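Putting kitchen stuff away without a system – where does everything actually go?

Asked in Home & Kitchen > Organizing
4 answers hidden by filter, 2 shown

I moved into a small apartment in Voltham in January and I have been living out of a kitchen table ever since. The table is covered with a brown cloth that used to be a bedspread, and on top of it is every kitchen item I own. I cook, I wash, I put it back on the table. My sister calls it the buffet.

The kitchen has one deep cabinet under the counter, one narrow cabinet above the sink, and a drawer that opens as far as it feels like. The stuff is nothing special: saucepan with a lid, toaster, plastic food containers, cups, and a lot of bowls in colors that don't go together. I have tried putting it all away twice. Both times I needed the one thing at the very back and took everything out to get it.

Is there an order to do this in? I don't want to buy 410 dollars' worth of bamboo dividers. I've seen those kitchens and I don't believe anyone eats in them.

Answer 1
Score: 2

Get a Calorska rack. Problem solved.

Comment: They said they don't want to buy anything.
Comment: It's on sale though.

Answer 2
Score: 38, marked as helpful by the asker

I have moved over 2,000 miles with the same set of bowls, so I'll speak with the authority of a person who has wrapped each of them in a sock.

You already have the hard part done, which is everything on a table where you can see it. Leave it there for one more evening. Don't start with the cabinets, start with what you reach for. Whatever you touched today for breakfast goes in the front of the easiest cabinet. For most people that's a bowl and a cup. It's dull advice and it works.

Bowls nest, so let them. Biggest on the bottom, and ignore the colors, they'll have to learn to get along. If one refuses to nest because it has a weird foot or flared sides, it goes on top and holds tea bags or garlic. I have one like that and it has been the garlic bowl for three apartments.

The saucepan is where people waste space. Turn the lid upside down so the knob points into the pan, and you have a more or less flat surface to put something light on. Long handles should point toward the back corner or they will catch your sleeve every morning until you move out.

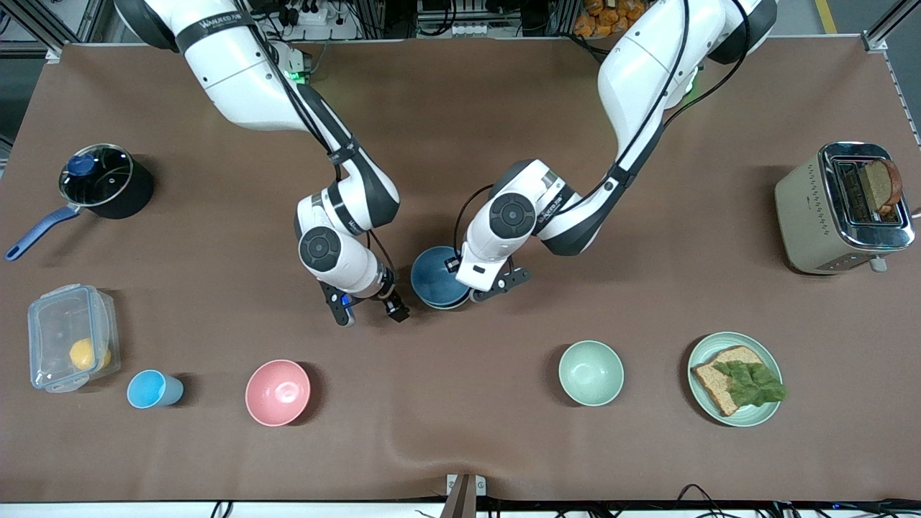
Food containers I would store empty, lid on, if you own four or fewer. Past that, stack the bottoms and stand the lids up on edge beside them. A container with one piece of fruit in it isn't storage, it's a fruit bowl with a lid, so eat the fruit or admit you need a fruit bowl. You have bowls.

Cups go on the narrow shelf over the sink. If they're plastic, they can go wherever's left, including the high spot you can't reach without dropping something.

The toaster stays out. I know there's a school of thought that says clear counters, and I went along with it for a month at my old place. I made toast every day of that month and lifted the toaster out of a cabinet every day too, crumbs and all. Give it the corner by the outlet and shake out the tray now and then.

Then live with it for a week. Anything still on the table after that goes in the back of the deep cabinet, and you may meet it again when you move.

Comment from asker: Did this tonight. The table is a table. The lid trick got me a whole extra layer, and the green bowl has been promoted to garlic. Still no idea about the drawer.

Comment: Take the drawer all the way out and look behind it. Mine had a wooden spoon back there from whoever lived in the place before me. I kept the spoon.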